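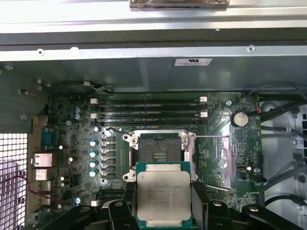
Processor and open socket, green board

From: Deividas Paulauskas
To: Orna users list
Date: May 27, 2021
Subject: Re: Second-hand workstations, worth it?

On the Orna list, Koppel wrote:
> Ronero are selling off old office workstations for 200 each.
> They say a used processor is as good as new and will
> last for years. I'm tempted to get 2, one for spares.

I'd want to know who "they" are. Ronero said much the same about the Camolard monitors, and mine was back in its box by September. "Tested" on their site could mean anything from a full day under load to someone pressing the power button.
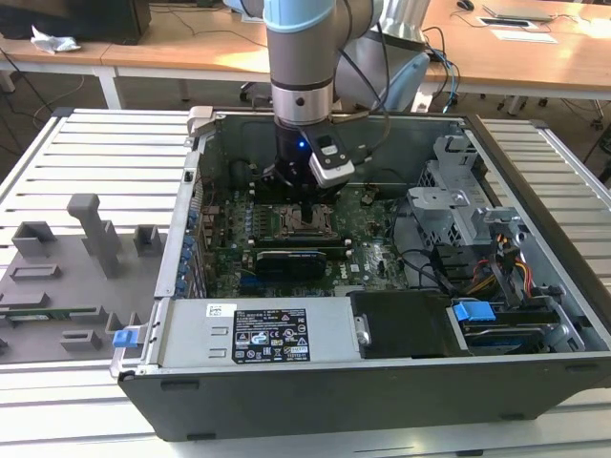 Reading time: 2 min

My other doubt is the running cost. Old workstations can be greedy. The one I had drew over 70 watts doing nothing at all, and the fan never let me forget it. Ask them for the idle figure in writing, and what the postage is if you send one back.

As for buying a second for spares, I've done that. You end up with two machines that have the same fault. I'd pay 60 for one, no more, and only if they'll say how old the power supply is.

Has anyone had a refund out of them without a fight?

Deividas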